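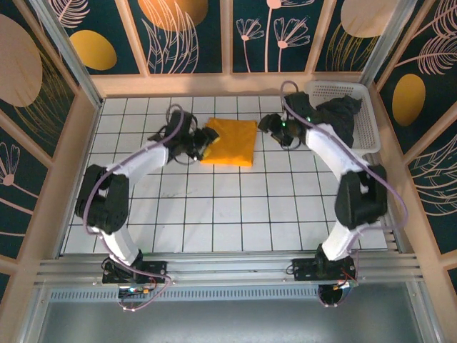

How to collect folding demos on a two-arm cell (short version)

Wrote this up fast for new operators. Read all of it once before touching anything, then keep it open on the second screen.

Before you start

Arms powered, both at home pose. Wait for both to report ready in the recorder, then open the session. Session name is task, then operator initials, then a number. No spaces. The Raltgate converter chokes on spaces and you lose an evening.

Check the cables next. Swing each arm through its full reach, slowly, and watch the cable loops. A loop that catches on an elbow will tug the wrist mid-episode and the policy learns the tug. Re-clip and go again.

Wipe the tiles if there's lint. Lights on full, room blinds down. Same every time.

Setting up the cloth

Basket goes in the back corner, on the right. Leave it there for the whole session. If you want another basket position, thats a new session with its own name.

Start states matter more than anything else on this page. Pull the shirt out, drop it from a hand's height, leave it how it lands. Don't tidy it. Don't pull the sleeves out to help yourself. We had a whole November batch where every shirt started half flat, and the model trained on it froze the first time it met a real heap.

Mix it up between episodes:

- bunched, dropped from above
- twisted once, then dropped
- hem toward you, hem away
- close to the basket, far from the basket

Recording an episode

1. Hands on the leader arms, followers at home. Press the pedal, wait for the beep.
2. Find an edge with one gripper. Hold the bulk of the shirt down with the other one. Which arm does which depends on how it landed, so switch.
3. Drag to flatten. Short pulls. Long pulls lift the shirt off the tiles and then you're starting over.
4. Sleeves in, then halves, then halves again. Square up the corners.
5. Open both grippers, back off, go home. Pedal again to stop.

Aim for a steady pace. Pauses longer than a breath get into the data, and the policy will happily sit there doing nothing for just as long. If you need to think, think before the pedal.

Mistakes are fine. A missed grab followed by a clean second try is a good episode, keep it. What to throw out - dropped frames, an arm fault, a hand reaching into the cell, a shirt that ends up hanging off the rail.
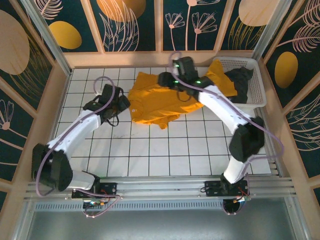
Hanne Pelkonen wrote in to say she would go further and record recoveries on purpose. Start the episode with the fold already half wrong, she said, and only demonstrate the fix. Her group keeps those under a seperate task label so they can be weighted up or down later. We tried it for two sessions and are keeping it. Label is fold_recover.

Labeling

Do it right after each episode, while you remember. Success, partial or fail. Partial means folded but crooked, or one sleeve out. Don't be generous. Add a note only if something odd happened - cable snag, slipped grip, shirt stuck on the basket rim.

How many

One operator can do up to 16 good episodes before the hands get sloppy. Then swap. Our first usable fold policy came out of 182 episodes, all one task, mixed start states. Fewer than that and it could do the last fold nicely but never got to it.

After the session

Home both arms, close the recorder before cutting power. Other way round and the last file is corrupt. Play back two episodes at random, start to finish, all camera views. Look for views out of sync and for gripper values stuck at zero. If either one is bad, check the lot before uploading.

Upload goes to the Plura share, incoming folder. Don't rename anything once it's there.

Questions about the pedal or the leader arms, ask before you open anything up. Section on towels still to come.

Contact: Wuvville Lab Notes | Copyright Wuvville | Last updated June 7, 2021 | Back to top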